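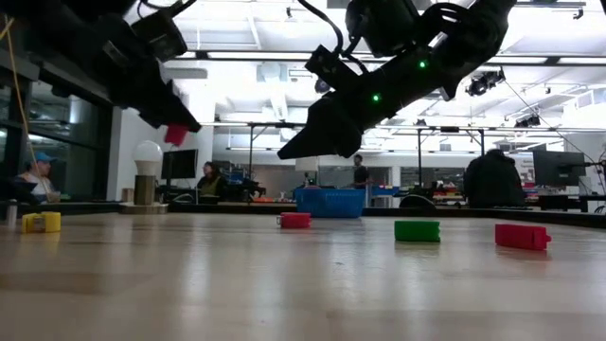 The Miltmont Toy Library catalogue is a set of plain text and CSV files listing every toy, game and puzzle the library lends out. It covers 674 items as of the last stocktake, from baby rattles up to board games for adults. Each entry is one physical thing with one shelf number, except for building sets, where the whole tub is the entry and the loose pieces are not listed one by one. A yellow block with grooves moulded into its face and a plain red block would both go under `blocks`, with the colour left to the notes column. Loans, members and fines are kept elsewhere and are not in this repository.

## Files

- `items.csv` – the main list, one row per item
- `shelves.csv` – shelf numbers and which room they are in
- `makers.csv` – spelling list for maker names
- `withdrawn.csv` – items sold, binned or given away, 189 rows
- `notes/` – longer notes on single items, named by item number
- `check.py` – looks for duplicate numbers and empty required fields

## Columns in items.csv

| Column | Required | Meaning |
|---|---|---|
| `item_no` | yes | Number on the sticker. Never reused. |
| `title` | yes | Name on the box, or a short plain name if there is no box |
| `type` | yes | One of the types listed below |
| `age_from` | yes | Youngest age in years. Use 0 for babies. |
| `maker` | no | As spelled in `makers.csv` |
| `shelf` | yes | Must exist in `shelves.csv` |
| `condition` | yes | `good`, `worn` or `repair` |
| `missing` | no | What is missing, in words |
| `notes` | no | Anything else, one line only |

Dates are not recorded for items bought before the move to Dirkham Road. The paper cards had them, but in several date styles, and Iwona Wasilewska and I gave up trying to tell days from months.

## Types

`baby`, `blocks`, `boardgame`, `cards`, `dolls`, `dressup`, `jigsaw`, `music`, `outdoor`, `pretend`, `vehicles`, `other`

A few that people ask about:

- Wooden railway track is `vehicles`, even when the tub has no engines in it.
- Dominoes are `boardgame`.
- Toy tills, tea sets and tool benches are all `pretend`.
- Marble runs are `blocks`. They used to be `other` and some rows may still say so.
- Ride-ons are `outdoor` even if they are kept inside.

Please don't add a new type without opening an issue first. The printed shelf labels are made from this list and have to be redone by hand.

## Condition and missing pieces

`worn` means it can go out as it is. `repair` means it stays on the back shelf and should not be lent. A jigsaw with one piece gone is `worn`, and with more than one gone it is `repair` until somebody decides whether to keep it.

Write missing pieces so that a parent can understand them: "no dice", "one wheel off the lorry", "green pawn gone". Leave the field blank if nothing is missing. Do not write "none" or "n/a", as the label sheet prints whatever is in there.

## Known problems

- 90 rows have no maker. Most are home-made or came in without a box.
- Kalogeropoulos wooden puzzles appear under two spellings. `makers.csv` has the right one but the old rows have not been changed.
- The Roteo pull-along dogs share a title. Use `item_no` to tell them apart.
- Age ranges on older games were copied from the box and are sometimes too low for small parts. Fletcher Ngata is going through these, starting with `blocks` and `baby`.
- Shelf 2 is split across both rooms. The file treats it as one shelf.

## Running the check

```
python check.py items.csv
```

It prints one line for each problem and nothing if the file is clean. It needs Python 3 and no other packages. Excel sometimes strips the leading zeros from `item_no`, so if every row fails, that is the likely cause. Reopen the file with that column set to text.

## Making changes

Edit the CSV, run the check, and send a pull request. If you don't use Git, leave a note in the red folder at the desk and Brodie Pearce will type it in. Corrections to titles and missing pieces are merged as they arrive. Changes to item numbers wait until the next stocktake, which is in March.

When an item is withdrawn, move its whole row to `withdrawn.csv` and put the reason in `notes`.

## Licence

The lists can be copied and reused by other toy libraries. Maker names and titles belong to their makers. The files in `notes/` were written by Anselmo Portela and should be credited to him if reused.

Last updated Wednesday, January 25, 2023.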